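Sorting out the snacks with Iona Leckie

I'd been promised tea and I got tea, but I also got put to work within ten minutes of sitting down, so if bits of this are patchy it's because I was taking notes with one hand and holding a bag of crisps open for inspection with the other.

Iona Leckie packs the snacks for Nedura, the walking holiday people based just outside Praltdale. If you've ever done one of their weeks you'll know the paper bag that appears by your boots in the morning, with your name on it and something in it you will be very glad of at half past eleven. Iona fills that bag. She's been filling it for six seasons, and before that she did school dinners, and before that (I didn't get to the bottom of this) something to do with ferries.

Almost 400 people walked with them last year. Some of them are picky. I am one of the picky ones, I don't like coconut, and the first thing she did when I arrived was remind me of it.

"You sent a bar back," she said. "In June. With a note."

I did do that. The note was very polite.

Everything comes out first

The job we were doing was the winter clear-out, when everything left over from the season gets pulled out, looked at, and put somewhere sensible before she orders for spring. I'd imagined a shelf, maybe two. She has a whole room at the back of the Praltdale office and it takes her most of a weekend.

"I used to do it in situ," she told me. "Just lift things up and look behind them. And every single year I'd miss something, and then in April there's a flapjack from the Romans." So now she empties a bin completely before she does anything else, and each packet gets picked up and gets a decision. Back in, staff kitchen, or out.

I asked how she decides, expecting some sort of chart. "Date first. Then would I eat it on a wet hill. If I wouldn't, I don't see why I should hand it to somebody who's paid."

The wet hill test is stricter than it sounds! We lost a lot of rice cakes to it. Anything that melts comes under suspicion as well, though chocolate gets let off in spring and autumn, and she has a soft spot for anything in a tube with a lid, because you can have three crisps out of it and shut it again. Bags are a menace, she says. People open them at the top of a stile and half of it goes to the sheep.

She'd started before I got there, and when I came in she had one bin nearly done. There was a single small dark purple box lying on the bottom of it, with the next bin along still full of packets every which way and a couple of crisp-can sort of cans out beside them.

"That one's on its own because I can't make my mind up about it," she said of the purple box. We both looked at it for a bit. It stayed.
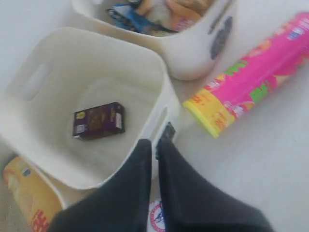
Why not just use cupboards?

I'd wondered about this. It's a decent-sized room and there's a perfectly good cupboard in the corridor, which as far as I could see has a hoover in it.

"Cupboards have backs," said Iona, as if that settled it, and then relented. "Things go to the back. With a bin you're looking down into it, so you see the lot. And they've got the handle holes, so I can take one through to the van without a fuss."

The van is Bilal Kassab's department. He drives the luggage between the guest houses and drops the bags off at breakfast, and he put his head round the door at one point to ask whether there was anything going spare. There was. He left with the rice cakes.

The bins themselves are nothing fancy, pale plastic, open at the top, rounded at the corners. She got the first few when a playgroup in Cadcombe was closing down and liked them so much that she went looking for more of the same. She had a go with lidded ones for a season. "Hated them. You put something on the lid, don't you, and then you can't get in." The lids are apparently in Stijn's garage. Stijn Van Hecke leads the high-level walks and has a garage, and I got the impression that a fair amount of Nedura lives in it.

I asked whether not having lids was a worry for mice, and got a long answer about mice, most of which I've left out at her request. They've been dealt with. She'd rather talk about raisins.

So, raisins. Those little boxes are the most returned item of all, she says, and also the thing people ask for most if she stops doing them. "They don't want to eat them. They want to have them." I have thought about this several times since and I think it's true of me as well. I've got a box of raisins in my rucksack right now and I couldn't tell you what year it's from.

The shapes

What I'd really come to ask about was the shapes. If you've been into the Praltdale office you might have seen them through the door, the bins with patterns on instead of labels, and on our walk in June there were at least two theories going round the group about what they meant. Joaquim Valente, who was walking with us and does love a theory, was convinced it was allergies.

Iona thought that was very funny. "It's days. It's only days!"

It used to be words. She had proper labels that said things like LONG DAY and SHORT DAY, and the trouble was that the routes kept being renamed, and one person's short day is another person's idea of murder. She'd also had a summer of helpers who spoke four languages between them, with English a bit of a struggle for two of them at seven in the morning. So one evening she got a black marker out and drew a triangle.

"Triangle's the hill. You're going up a hill, you get a bag out of the triangle." That's the dense stuff, nuts and oat bars and so on, and it gets refilled more than any of the others. The checks are for the last day, when the walk finishes at the station in Cadcombe and people want something they can eat on a train without crumbs going everywhere. She was thinking of a chequered flag. I said I'd never have got that, and she said Veerle got it straight away.

Veerle Segers runs the office and it was her who told me to come on a clear-out day in the first place. She doesn't go near the snacks herself. She did, though, have opinions on the quality of the drawing, and I'm afraid I can see her point, because the triangle is scribbled in more than coloured in and you can see the plastic through it in streaks.

"The pen was going," said Iona. "I'm not doing it again. Everybody knows what it is."

She did have one go at improving things, with a set of printed stickers in different colours. They peeled. Colours also turned out to be a bad choice for a man called in to help one Easter who couldn't tell the red from the green, and who very sweetly didn't mention it until the Sunday. Marker pen has lasted. If she were starting again she'd still do black shapes, she'd just sit down and do them all on the same day with a new pen, and she'd put them on more than one side, so that it didn't matter which way round somebody had shoved the bin back.

They live against the wall at the end of the table when she's making up bags, the triangle facing out and the checks round on the side of its bin.
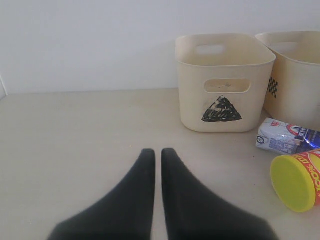 Making up a bag

I got a lesson in this too. It's harder than you'd think and I was slow.

You work along the table. Bag open, name on it before anything goes in. Heavy thing at the bottom, then whatever's in a box, and the bag of crisps last, with some air left round it. Fold the top twice. She doesn't staple. "Staples end up in dogs," she said, and I didn't like to ask for more.

I folded mine once and was made to do it again.

On a full morning she'll do all the bags before anybody's down for breakfast, radio on, no talking. She's very firm about the no talking. Stijn once came in to ask something about a bus and she put two lunches in the same bag, and there's a woman in Ghent who still mentions it on her Christmas card.

I wanted to know if she ever gets bored of it. She thought about that for longer than I expected, folding the whole time.

"Not of the packing. I get bored of the ordering, that's all screens. The packing I could do all day. You've got somebody's name there and you think, right, you had the hazelnut yesterday, you're not getting hazelnut again. They never notice. Well, some of them do." (She looked at me. The coconut.)

What happens to the rest

Whatever's in date and fails the wet hill goes into the staff kitchen, where it's gone by Tuesday. Anything still boxed and sealed she takes to Issa, the café on the Cadcombe road, where they have a basket by the till for anybody who fancies something. I stopped there on the way home and had a bowl of soup, and there were two of our rejects in the basket already, so either she'd been down earlier in the week or they don't shift any better there.

She'll order for spring in the new year. The list I saw was on the back of a guest house invoice and said OATS, TUBES, FEWER RICE, and then something crossed out so heavily that I couldn't read it.

I asked if there was anything she'd like walkers to know. There was! Eat the snack before you're starving, not after. Bring the paper bag back if it's still in one piece. And if you don't like something, do please tell her on the first day, to her face, and she'll change it. She'd take that over a note.

The purple box was still in its bin when I left.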